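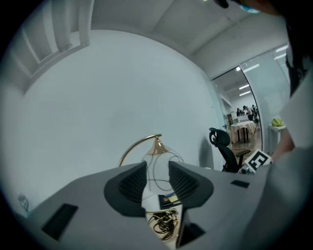
Handheld gripper demonstration is a way of gathering examples for a learning system in which a person does a chore while holding the robot's fingers and leaves the robot out of it. The recordings are later used to train a policy, the part of the software that decides where a real arm should move next. The arm gets the credit.

Method

An operator holds one gripper in each hand and performs a short task, such as moving a cup or tidying a desk. Square printed markers on the grippers help the software work out where each one is. Cameras may be carried on the gripper, on the operator's head, or both. One attempt is called an episode. Episodes in which the operator stops to scratch an ear are normally discarded, although the Zastis collection kept 12 of them under the label "other."

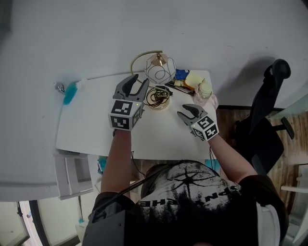

Two handheld grippers with marker cubes in use at a desk, seen from overhead.

Variation

A system shown the same desk every time learns that desk very well and little else. Collection plans therefore call for objects to be moved between episodes. The Gurkevia guidelines ask for 3 layouts per task and forbid operators from straightening up afterward, a rule reported to be popular.

Criticism

Urho Huttunen, who worked on the Menen collection, argued that people holding grippers soon begin to move like robots, slowly and with visible doubt, so that the machine ends up studying an impression of itself. Supporters reply that slow examples are easier to copy. The two sides have not agreed on how fast a person ordinarily picks up a cup.

See also

Gurkevia
Rozīte (annotation tool)
Teleoperation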